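Blocking (knitting and crochet)

Reading time: 3 minutes

Blocking is the wetting or steaming of a finished knitted or crocheted piece, which is then shaped and left to dry. Sets the size. Evens out stitches, opens up lace, flattens edges that roll. Usually the last job before seaming, though some makers seam first and block after. Both orders have defenders.

The word comes from hat making, where felt is shaped over a wooden block. Knitters took over the word and mostly dropped the block, except for berets (still dried over a dinner plate in many homes) and socks, which get a flat sock form.

How it works

Wool is a protein fiber with a natural crimp. Water loosens some of the bonds inside the fiber and the yarn relaxes, then the bonds form again as it dries, in whatever shape the piece is being held. Wash it again and most of that goes away. So a lace shawl needs pinning out after every wash, while a plain sweater can often just be patted flat.

Cotton and linen have no crimp to speak of. They take a shape from pressing and drying and lose it with wear. Silk holds well, but is weak when wet. Acrylic hardly reacts to cold water. It reacts to heat, permanently, see Killing below.

Methods

Wet blocking. The piece is soaked in cool water until the fiber is wet all the way through, with or without a no-rinse wash. Lifted out with both hands underneath, never by one end. Squeezed, rolled in a towel, squeezed again. Then laid out and pinned to measurement. Strongest effect on wool and the slowest to dry. Thick cables can take days in a damp house.

Spray blocking. Pinned out dry, misted, patted, left. Gentler. Used for pieces that need only a little help, and for yarns where the color may run.

Steam blocking. A steamer or a steam iron is held above the fabric without touching it. Quick. Common for cotton, for superwash wool that grows too much in a soak, and for machine-knit panels. The iron is never set down on the stitches, ribbing especially, which goes flat and stays flat.

Cold pressing. A damp cloth over the piece with weight on top, usualy books or a board. Older booklets give this for doilies and edgings. Rarely seen now.

Equipment

A flat surface that takes pins and doesn't mind being damp. Foam tiles that lock together are the usual choice, a spare mattress or a carpet under a towel works too. Checked cloth over a board was the standard before foam, the checks being a ready-made ruler.

Pins should be rustproof. T-pins are easiest to pull out. Combs, several pins set in a plastic bar, save time on long straight edges. Wires are threaded through the edge stitches of a shawl so that fewer pins are needed and the edge doesn't come out scalloped by accident. Flexible ones for curves, stiff ones for straight sides.

Also a tape measure, the pattern schematic, and a fan if there is one.

The Arthur board is a wooden variant, a square drilled with a grid of holes and supplied with upright pegs. Granny squares are stacked on the pegs, several deep, and dry to one size. First sold by a small wood shop in Anham, and the name stuck to the type in local craft groups, including boards made by other people. Pegs in the earlier boards were unvarnished and left marks on pale yarn. Later ones are sealed.

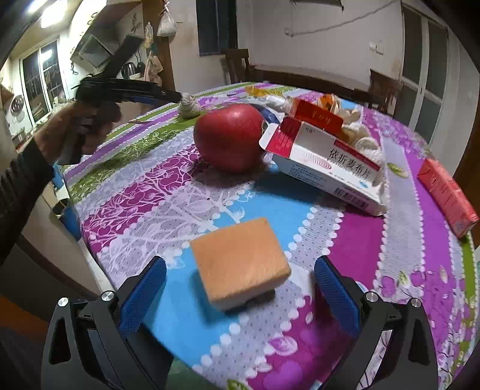
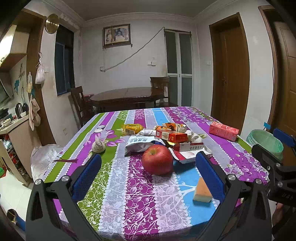 Vol. 9, No. 3, p. 205

Blocking and gauge

Swatches are blocked the same way the finished piece will be. An unblocked swatch measures wrong, sometimes badly wrong in superwash, and the sweater gets the blame. The stitch count is taken after the swatch is fully dry and unpinned. Pinning a swatch out to the number in the pattern is a well known way of fooling yourself.

Row gauge changes more than stitch gauge in many yarns, and hanging weight adds to it. Some designers have a swatch hung from a rail with clothespins along the bottom edge before measuring. Mostly for heavy coats and long dresses.

Patterns give measurements either before or after blocking, and should say which. Older leaflets often don't. With lace the two can be very far apart: the Naria shawl, a half-circle with 51 repeats in its outer border, comes off the needles looking like a crumpled dishcloth and opens out to nearly double the depth. The pattern gives both depths, plus a pin map for the points.

Killing

Enough steam on acrylic softens the fiber and it doesn't spring back. Called killing. The fabric turns limp and slightly shiny, with a drape it didn't have before. Can't be undone. Done on purpose for acrylic shawls and drapey scarves, and by mistake to a great many baby blankets. Light steam from farther off gives a milder result, where the stitches even out but some bounce is left. Testing on a swatch is advised in nearly every guide.

Crochet

Crochet fabric is denser than knitting and gives less. Most useful for motifs, where squares of the same pattern come out different sizes from one evening to the next, and for filet work, where the mesh has to sit square. Stuffed toys aren't blocked, although flat parts such as ears and wings may be steamed before sewing on.

Thread doilies are stiffened as well as blocked. Sugar water was the old stiffener, starch after that, and thinned white glue for snowflakes and ornaments. Sugar draws ants. The piece is pinned over a printed circle under plastic wrap, with the points pulled out in opposite pairs so that the center stays in the center.

Common faults

Overstretched ribbing at cuffs and hem, ribs are normally left unpinned. Pin points showing along a neckline, too few pins and too much pull. Dye bleeding in stripes, most often red into white, worse if the piece sits wet in a heap. A musty smell from slow drying. Felting, from hot water or rubbing, or a sudden change of temperature between wash and rinse. Felted wool can be stretched some while wet but the stitches do not come back.

Blocking will not fix a sweater that is a whole size off. It can find a little extra width, at the cost of length, and the wool tends to creep back as it is worn.

Group blocking

Some guilds hold a shared blocking day, with mats pushed together on a hall floor so that large shawls can be left overnight. In Anham it is held in September and is listed in the guild calendar simply as the Event. Blankets go down first, as they need the most floor and the longest drying time. Pieces are tagged with the fiber content and the finished measurments, and anything without a tag is left rolled in its towel until the owner turns up.

See also: Fulling, Gauge, Lace knitting, Seaming, Sock forms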